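Club de robotique Vurnska – Guide de l'équipe
Imprimer | Envoyer par e-mail

4. Mise en route du bras pour l'épreuve « Rangement »

Cette section suppose que vous avez lu la section 3. Si vous ne l'avez pas lue, le bras s'en apercevra avant vous.

4.1 Avant la mise sous tension

1. Vérifiez que l'arrêt d'urgence est à portée de main. La vôtre, pas celle du camarade parti chercher un café.
2. Faites passer les câbles hors de la zone de travail. Le règlement de la coupe Parnora ne prévoit aucun point pour les câbles arrachés.
3. Videz la pince. Un stylo oublié entre les doigts fausse l'étalonnage et abîme le stylo.
4. Mettez le contrôleur sous tension et attendez 30 secondes. Appuyer une seconde fois sur le bouton l'éteint, quoi qu'en pense votre binôme.

ATTENTION : personne dans le rayon du bras dès que le voyant est vert, même « juste pour ramasser un truc ».

4.2 Étalonnage

5. Lancez Flusotden et chargez le profil Tello. Le profil « Tello_final_vrai » n'est ni l'un ni l'autre.
6. Réglez la vitesse à 10 %. Vous la trouverez ridicule. Gardez-la.
7. Ouvrez puis fermez la pince trois fois. Si elle grince, notez-le dans le cahier ; si elle ne bouge pas, revenez à l'étape 4.
8. Enregistrez la position de repos. Sans elle, le bras en choisira une, avec un goût discutable.

Note : l'étalonnage est perdu à chaque coupure de courant. Oui, aussi quand quelqu'un débranche la multiprise pour son téléphone.

4.3 Essai de saisie au sol

9. Posez une canette vide sur le côté, sous le meuble à tiroirs, assez près du bord pour que la pince y descende sans toucher le socle.
10. Amenez la pince ouverte à côté de la canette, doigts vers le bas, puis arrêtez tout et regardez.
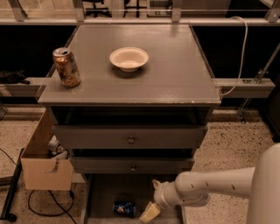 11. Descendez par pas de cinq millimètres. Les grands gestes sont réservés à la remise des prix.
12. Fermez avec la force minimale. Une canette aplatie compte comme saisie à l'entraînement, mais comme une faute en compétition.
13. Remontez, comptez jusqu'à cinq, relâchez au-dessus du bac.

ATTENTION : un tiroir ouvert est un obstacle. Le logiciel ignore son existence tant que vous ne l'avez pas déclaré dans l'onglet « Décor ».

4.4 Fin de séance

14. Ramenez le bras au repos avant de couper l'alimentation.
15. Remplissez le cahier, y compris la colonne « Incidents ». Elle est restée vierge tout le mois de septembre, ce qui a été très remarqué.

Dans la même rubrique
- Section 3 : Montage et fixation du socle
- Section 5 : Déclarer un décor dans Flusotden
- Remplacer les doigts de la pince
- Barème de la coupe Parnora, version du 4 octobre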